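Subject: Re: [gripper-users] Finger pads lifting at the tip, and centring after a pad change

Replying below the quoted part, as I have done this job on both of our hand-held units now and the written procedure from Husetti leaves a few things out.

> We have one of the Husetti hand-held grippers at the Runstead office and
> the pad on the left finger has started to lift at the tip. The manual says
> to change pads every 3000 cycles but does not say how to get the old glue
> off, or whether the opening has to be set again afterwards. After our last
> change the fingers met off centre and we lost a morning to it.
>
> Also, is there any point in cleaning the camera window at the same time,
> or is it better left alone? Ours has a faint haze low down.
>
> Unit is number 379, if that matters.

It matters slightly. The units from the same batch as yours have the older finger screws, which are softer, so use a good driver and throw the screws away if the heads start to round. Kuhlmann sell the replacement set and the later screws fit without any change to the finger.

On the 3000 cycles: I would treat that as the point where you start looking, and change when the mesh has gone smooth or an edge has come up. We have had pads last well beyond it on soft goods and fail early on cardboard. If one pad is lifting, change both. A new pad grips harder than an old one and the object will twist as the fingers close.

## Taking the old pads off

1. Switch the unit off and take the battery out. The fingers will move if the trigger is knocked, and it is easy to knock when you are holding the housing.

2. Open the fingers by hand to the stop. Do not force them past it. If they won't move freely with the power off, the drive needs looking at before you bother with pads.

3. Mark which finger is which. They look alike on the bench once they are off, and they wear to their own side of the drive. A bit of tape with L or R on it is enough.

4. Undo the 4 screws and lift the fingers away. Put the screws in a lid or a tray.

5. Peel the pad from the lifted end, slowly, keeping it low to the surface. Most of the glue should come with it. What is left can be rolled off with a thumb, then wiped with alcohol on a cloth. Please don't scrape with a blade. I did that on our first one and the new pad never sat flat over the scratch.

6. Let the surface dry, then fit the new pad from the base towards the tip. Press it down hard for a minute and leave it overnight before any real use. Most lifting at the tip comes from skipping that last part.

## Setting the opening again

Yes, it does have to be set again, every time the fingers have been off. The screw holes have some play in them and that is where your off-centre closing came from.

Put the fingers back with the screws only finger tight. Close them on a flat steel rule held upright on the centre mark of the housing, and nip the screws up while they are closed on it. Then open and close by trigger ten times and look again. If they still meet to one side, slacken the side that arrives first and repeat. It took me three goes on the first unit and one on the second.

Once they meet properly, run the opening calibration from the menu. It wants fully closed, then fully open, and it stores both. If you skip it the width reading will be out by the thickness of the pad wear, and anything you record will carry that error.

After that I stand the unit up in the room and look through its own camera with the fingers open. You want to see both pads and a clear gap between them with the floor showing through. Check that nothing is rubbing on the housing at the base of either finger.
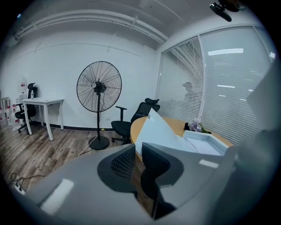
## The camera window

Clean it, but do it last, after the glue work is finished, or you will only put a fresh smear on it. Blower first, then a dry lens cloth, then a lens cloth with a drop of lens fluid if the haze is still there. No alcohol on the window. It is fine on the fingers but on the window it took the coating off one of ours at Vasomgate, and the replacement was a six-week wait.

If the haze is low down and does not shift, it may be on the inside. In that case leave the seal alone and send it back.

## Afterwards

I write the cycle count on a label inside the battery door when the pads go on, and check the screws again after the first 100 cycles. One of ours had backed off a quarter turn by then. A small dab of the low-strength thread lock would probably cure it, but I have not tried it on the older screws and would want to hear from someone who has.

If your left pad keeps lifting and the right does not, have a look at how the unit is being put down. Ours was being laid on its left side on the desk, so the tip of that pad took the weight each time. We now use a foam block with a slot cut in it and the trouble has stopped.

I have a spare pair of pads for the older fingers if you are stuck before yours arrive. Reply off list with an address and I will post them.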